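Visit report: garment handling group, Jirkby
Sep 6, 2021

The Jirkby lab opened its textile bench to outside visitors for the first time since February. I went for the Rider project, which studies how a policy trained only on hand-held gripper recordings transfers to a fixed arm. The group's partner site in Flallby runs the same protocol on towels. Jirkby does knitwear, a harder case on account of stretch.

The method is simple to state. An operator folds a garment with a hand-held two-finger gripper that carries its own camera. The recordings are cut into grasp, drag and release segments, and the policy is trained on the first 2 segment types only. Release is scripted. Each garment begins from a crumpled state, and the operator may pinch a lower edge or a fold, whichever is reachable. Edge grasps are labeled separately from fold grasps, since the two load the fabric differently.
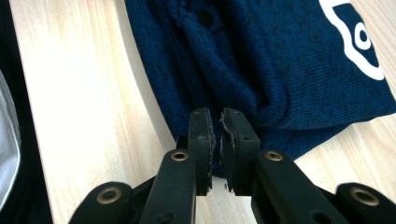
Why record with a hand-held gripper when the policy will run on an arm?
The fingers and the camera view stay nearly the same on both, so the recorded motions can be replayed with little correction. Collection is also faster, as the operator does not have to steer an arm remotely.

Results were presented on one slide. Over 33 hours of recordings went into the current model. Edge grasps on knits succeeded more often than fold grasps, and most failures were double-layer pickups. Adding a short upward pull before the drag, a step the group calls the Lü check, exposed most of these early enough to regrasp. The cost is 4 seconds per grasp.

I asked about pad wear. The group does not log it as a variable at present, although grip friction plainly enters into the outcome. Flallby changes pads on a fixed schedule, so a comparison between the two sites should be possible once the towel data is released. The arm demonstration was run on a plain jersey and completed the fold on the second attempt.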